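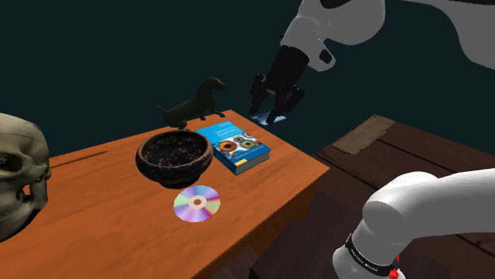
Ankit Sachdeva spends the first part of most shifts at a screen. The arm he looks after at Semwal's workshop in Derport stays parked while he runs its rendered counterpart, a program the company calls Tunia, through whatever has changed since the last shift.

"If I've changed the tool or the mounting, the model gets changed first," he says. "Then I run it. Then I go out to the floor with a spanner."

The cell handles mixed household goods, one piece at a time, with a two-finger gripper from Gremau. Sachdeva took it over last April, when it was losing its grip on thin parts and stopping several times a shift. He began by checking the model against the metal.

"The tool centre point was out by 9 millimetres," he says. "Somebody had swapped the fingers for longer ones and left the old figure in the program. Everything after that was people nudging individual pick points to make up for it. There were 70 of those nudges and I deleted the lot."

Resetting the point took him a morning. He fixed a steel pin to the bench, brought the fingertips to it from four directions, and recorded the pose each time. The controller works out the offset from those poses. He does it again whenever the gripper comes off, and after any bump hard enough to trip the arm's brakes.

The props in Tunia are the responsibility of Shanti Chaudhary, who works two desks over. Her tabletop has a thick book lying flat, a dark round bowl, a compact disc, a dachshund figurine and a skull big enough to take up one end of it. She says she wants shapes that ask different things of the fingers.

"A disc is flat and shiny and there's very little to get hold of," says Chaudhary. "The bowl has a thick rim, so you'd think it's easy, but it's sitting right up against the book. And the skull is mostly there as something to steer around. If a path clears the skull I'm fairly relaxed about it."

She doesn't trust the simulation on everything. Friction is the weak spot, in her view, and so is cable drag — the hose and wiring along a real arm pull on the wrist in ways her model leaves out. Sachdeva keeps a margin for that and ties the cable with enough slack to let the last joint turn fully both ways.

The physical upkeep is fairly dull. He wipes the finger pads with a lint-free cloth at the start of each shift and looks at the edges for tearing. Pads are replaced in pairs, even if only one is worn. The linkage pins get checked for play by hand with the air off and the arm locked out. He writes the result in a paper logbook that hangs on the guard door.

At 3000 hours the gripper comes off for a proper strip-down. The last one turned up a cracked circlip and a good deal of cardboard dust packed in behind the linkage.

"I'd been blaming the sensor," Sachdeva says. "It was reporting the fingers as not fully closed, and they weren't. I had a new sensor on order by then, so now we've got a spare."

After a strip-down he runs the arm at 20 per cent speed with nothing to pick, one hand on the enabling switch, and listens. Full speed comes later in the day if the log is clean.

He'd like a second gripper on the shelf so the cell isn't idle during the work. Chaudhary would like the cable in the model. They have put both in the same request, and Sachdeva says the gripper is listed first on account of him typing it up.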